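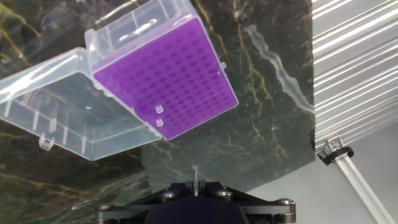 Trovel事業 中間進捗報告書
Barroso川流域における環境DNAを用いた淡水魚類相調査

提出日:2022年6月7日
作成:Trovel事業 調査班

1. 報告の範囲
本報告は、今年1月の交付決定以降に実施した採水、ろ過、DNA抽出および予備解析の進捗をまとめたものである。支出の明細は別途提出する収支報告書に記載し、本書では計画変更に関わる項目のみを扱う。種の在・不在に関する結果は暫定値を含むため、外部への引用は控えられたい。

2. 進捗の概要
計画検体数520に対し、採水を終えたものは295検体、そのうちDNA抽出まで完了したものは141検体である。採水は当初工程にほぼ沿っているが、抽出は遅れている。遅れの主因は、ろ過フィルターの納品遅延と、後述する陰性対照の再試験である。
定量PCRは抽出済み検体から順に着手した。網羅的解析用のライブラリー調製は上流区の検体のみ開始しており、中流区および下流区は未着手である。

3. 調査区と採水
調査区は上流、中流、下流の三区に分け、本川と主要支川に採水点を置いた。上流区は林道の通行規制が解除された後に着手したため、低水温期の検体は一部の支川で欠測となっている。欠測分は次の冬季に補完する案を検討中であるが、事業期間の延長を伴うため、本報告の時点では計画に含めていない。
中流区では取水堰の上下に採水点を対で配置した。堰の操作により流況が短時間で変わることから、採水時刻と放流の有無を野帳に併記している。下流区では感潮の影響を受ける地点があり、干潮前後に限って採水した。電気伝導度が設定値を超えた場合は当日の採水を見送り、別の日に再訪した。
各地点では表層水を採取し、水温、pH、電気伝導度、濁度を同時に測定した。採水容器は次亜塩素酸処理後に超純水ですすいだものを使用し、地点ごとに手袋を交換した。検体は遮光、保冷して搬送した。降雨直後の採水は避けたが、下流区の一部では濁度が高く、フィルター一枚あたりのろ過量が計画値に届かなかった。これらの検体にはデータ表で注記を付し、検出感度の比較からは除外する。

4. ろ過およびDNA抽出
ろ過は原則として搬入当日に行った。目詰まりが生じた場合はフィルターを追加し、同一検体として抽出時に統合した。統合の有無は検体番号の末尾で区別できる。吸引時間の上限は30分とし、これを超えた時点のろ過量を記録して打ち切る運用とした。
抽出には市販のカラム法を採用し、溶出液は小分けして凍結保存している。保存分のうち一組は再解析用とし、解析用とは別の冷凍庫に置いた。凍結融解の繰り返しを避けるため、解析用の溶出液についても使用回数を台帳で管理する。

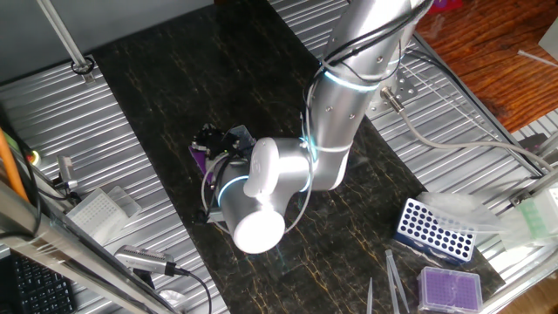 図1 黒色の作業マットとロボットアーム

5. 陰性対照と汚染管理
現地、ろ過、抽出、PCRの各段階に陰性対照を設けた。このうち、ろ過段階の対照の一部でコイ科に由来する弱い増幅が認められた。増幅は反復の一部に限られ、推定コピー数は定量下限を下回っていたが、同じ日にろ過した検体への影響を否定できないため、該当する検体の解析を保留した。
原因の切り分けとして、すすぎ用の水、フィルターホルダー、試薬の順に単独の対照を作成し、再試験を行った。試薬および水からは増幅が得られず、ホルダーの洗浄工程に由来する可能性が高いと判断した。以後、浸漬時間を延長し、浸漬液を使用日ごとに更新している。手順変更後の対照では、現在まで増幅を認めていない。
保留した検体については、再解析用の溶出液ではなく予備フィルターからの再抽出を優先する。予備フィルターが残っていない検体は欠測として扱う。

6. 予備解析の結果(暫定)
上流区では、既往の捕獲調査で記録のある種の大半が検出された。底生性の小型種は検出の反復間変動が大きく、現行の反復数では不在の判定に用いることができない。占有モデルによる検出確率の推定は、中流区の結果がそろった段階で行う。
中流区では、堰の上流側と下流側で回遊性種の検出頻度に差がみられた。ただし採水時の流量条件が一致しておらず、堰による遡上阻害を示すものと解釈するには不十分である。魚道の稼働記録を河川管理者に照会しており、回答を得た後に再整理する。
下流区の一部の地点では、流域に定着記録のない食用魚種の配列が検出された。生活排水や市場排水を経由した混入が考えられるため、種リストには含めず、別表に分けて記載する。
参照配列の不足により、属までの同定にとどまる配列が残っている。地域個体群の組織標本から配列を取得することで改善が見込まれるが、標本採取には特別採捕許可が必要であり、申請の準備を進めている。

7. 委託業務およびデータ管理
シーケンスは委託先のSolleranceが担当する。仕様書の改訂により、生データの納品形式と再解析の条件を明確にした。追加費用は生じていない。初回納品分は検体番号の表記に不一致があったため差し戻し、修正版を受領済みである。
検体情報、野帳の転記、測定値はデータベースZerkiaに集約している。野帳の転記は二名による照合を必須とし、照合前のデータは解析用の出力に反映されない設定とした。座標は希少種の保護に配慮し、公開用の表では丸めた値に置き換える。公開範囲については、確定版の作成前に貴財団と協議したい。

8. 計画との差異
(1)DNA抽出の完了時期を後ろ倒しとする。採水の工程に変更はない。
(2)フィルターの調達先を一社から二社に改める。孔径および材質は同一とし、切り替え時に比較試験を行う。
(3)洗浄工程の変更に伴い消耗品費が増加する。増加分は旅費の残額を充当する予定で、費目間流用の上限を超えない見込みである。
(4)住民向け説明会は、暫定結果の精度を考慮し、中流区の解析完了後に延期する。

9. 今後の予定
次期は未抽出検体の処理を優先し、保留検体の再抽出を並行して行う。採水は中流区の残りの地点から再開し、出水期には増水の状況に応じて順序を入れ替える。下流区については、濁水時のろ過量不足に対応するため、前ろ過の導入を試験する。前ろ過により回収率が低下する場合は採用せず、フィルター枚数の追加で対応する。
ライブラリー調製は区ごとにまとめて実施し、各回に共通の標準検体を含めて回間差を評価する。

10. 承認を要する事項
費目間流用の事前承認、およびDNA抽出の完了時期の変更について、書面での回答をお願いする。変更後の工程表は別紙1、検体の処理状況一覧は別紙2、陰性対照の再試験記録は別紙3に示す。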